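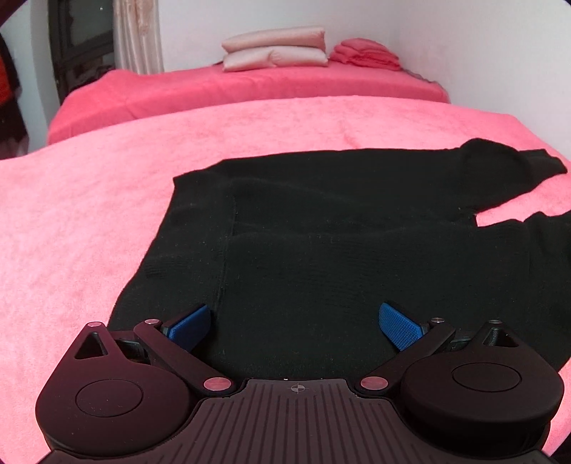 May 8, 2024
By Lambros Papadakis

My uncle Kofler left me the sweater and my cousin Lundell the house, and for most of the winter Lundell complained that he'd been cheated.

"He wore that sweater for 25 years," he said on the phone. "He wore it to my wedding."

"He wore it to all three of your weddings."

"So you see my point."

I offered to trade. Lundell said he would have to think, and then he called back to say the house had a new boiler and he didn't want to insult anybody's memory.

In Denungate, where we both grew up, people took sides. The woman at the bakery stopped giving me the good rolls. A man I'd never met crossed the street to tell me that black was not my color.

So in October I put the sweater in a bag and took the bus over, 14 stops, and rang the bell. Lundell opened the door in a bathrobe. It was Kofler's bathrobe. I hadn't known there was a bathrobe.

"That wasn't in the will," I said.

"It was on the hook. The hook is part of the house."

We looked at each other. Behind him the new boiler made a noise like a man finding his seat at the opera.

"It's too long for you in the arms," I said.

"It's warm, though," said Lundell, and he asked whether I'd brought the sweater, and I said no, these were onions.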